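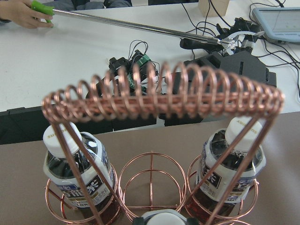 Introduction to Packaging and Distribution
Unit 3: Returnable carriers and the deposit system
Handout revised 2004-04-09

Reading before class: Godoy case, pages 17 to 22.

1. Terms

Primary packaging touches the product. For a drink this is the bottle or can and its closure.
Secondary packaging holds several primary units together: a carton, a shrink wrap, a crate, a carrier with a handle.
Tertiary packaging is what the warehouse handles, mainly pallets and stretch film.

A package can move between levels. A crate is secondary packaging while full and becomes a separate item of freight once it goes back empty. Keep this in mind for the cost problem in section 4.

2. One-way and returnable

One-way packaging is paid for once and leaves the seller's books when the product is sold. Returnable packaging costs more to buy, and the seller still owns it after the sale. The owner has to pay for collection, sorting, washing, repair and storage. Washing applies to bottles and crates. Carriers are usually only wiped down and checked for bent parts.

The number of trips a unit makes before it is lost or scrapped is called the trip count. Cost per trip is the purchase price divided by the trip count, plus the handling cost of one trip. Students often forget the second part.

3. Deposits

A deposit is a sum the buyer pays and gets back on return. It is a liability for the seller until then. If the deposit is too low, units are not brought back. If it is higher than the replacement cost, people may bring in units that came from somewhere else.

In the Godoy case, the Jellport depot charged a deposit on crates but none on carriers. Jikulport charged on both. Compare the loss figures for the two depots in November and note that Jellport also served more small shops, so the deposit may not explain the whole gap.

4. Problem

Jikulport bought 777 carriers. Some 22 were missing at the first stock check and 3 were scrapped as damaged.

a) Find the share of carriers lost or scrapped.
b) State what else you would need to know to estimate the trip count.
c) Explain how the answer to (a) changes if the missing carriers are still sitting in shops.

Show your work. Round to one decimal place.

5. Notes on handles

The load on a hand depends on weight and on the width of the grip. A thin grip presses on a small area and becomes uncomfortable quickly. A wider grip spreads the load. Balance matters as well: when a carrier is partly full, the load should sit evenly on both sides of the handle. We will come back to this in Unit 5 with the Skinport crate drawings.

Written answers go in the course box before the next class. Questions to Genivaldo Arruda during office hours.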